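Subject: Re: [cell-upkeep] Two-arm coffee cell, weekly checks
Date: Sun 31 August

> We have settled on a full recalibration of both arms every Monday on
> the Storon cell at Lepik. It takes 30 minutes, and since we began in
> July the missed cup grasps have all but gone. I'd suggest everyone
> with the same table layout does likewise. Procedure is on the Avport
> share. Fingers get a wipe at the same time.

I've read the procedure twice and I'm not persuaded. You changed two things at once, the recalibration and the wipe, and then gave all the credit to the one that takes half an hour. Has anybody tried a month of just the wipe?

Our cell is the usual arrangement: an arm base at each near corner, coffee machine towards the back, capsule stand off to the right, teal tray on the left. We have logged 1,094 cycles on it. I went back through the log before writing this, and of the 24 faults in there, 17 came down to something on the table having been put back in a slightly different spot. Recalibrating an arm does nothing for that. 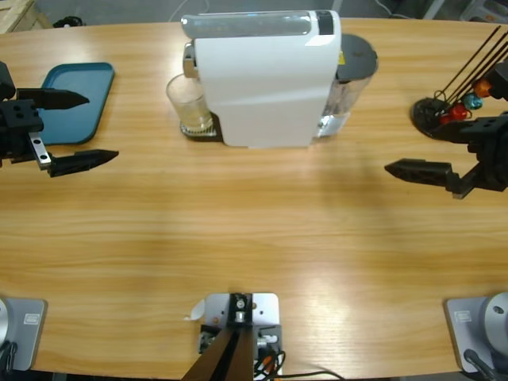 So what we do is dull. Before the first run we check the coffee machine against a paper template, then the stand, then the tray. Template comes off again before anything moves. The stand is the worst offender, as it gets picked up for refilling and goes back at whatever angle suits the person holding it. A few degrees at the base is a lot by the time you get out to the end of a rod.

The arm bases I check with a torque driver once a month and have yet to find one loose. If yours are shifting enough in a week to need a fresh calibration, I'd want to know why before I did anything else. Kallov's own note says to recalibrate after a knock or a finger change, and I can't see a good case for going beyond it.

On the fingers I do agree with you. Open the gripper fully and look at the inner faces and the screws on the body. Do it from the wrist camera as well as by eye, and save the picture so you have something to compare with next time.

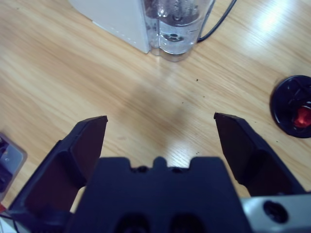
Wrist camera, gripper open, water tank ahead.

Crumbs are worth a mention too. They don't bother the gripper, but a bit of grit under the tray will let it rock. We brush the table down before the template goes on.

For the grasp itself we use one test, which is to pick up an empty clear cup with the left arm and hold it on its side over the tray. Look at it from the overhead view and again from the front of the table. I would take that over any residual figure out of the calibration script, which only tells you the arm agrees with itself.
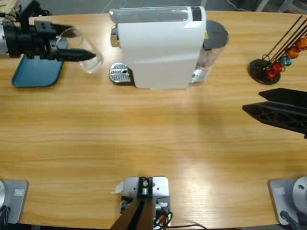 Leave the right arm open and out by the stand while you do this. If the cup creeps in the fingers, clean them and repeat. If it creeps again, change the pads, and then by all means recalibrate.

What I'd like to see from Lepik is the fault list for the weeks before and after, with the cause written against each one. "All but gone" could be three down to one for all I can tell. If the numbers are good I'll put the Monday job on our sheet, but at the moment it looks like a lot of arm time spent on the wrong end of the problem.

Also, the link to the procedure asks for a login that half this list doesn't have. Could it go in the archive as plain text?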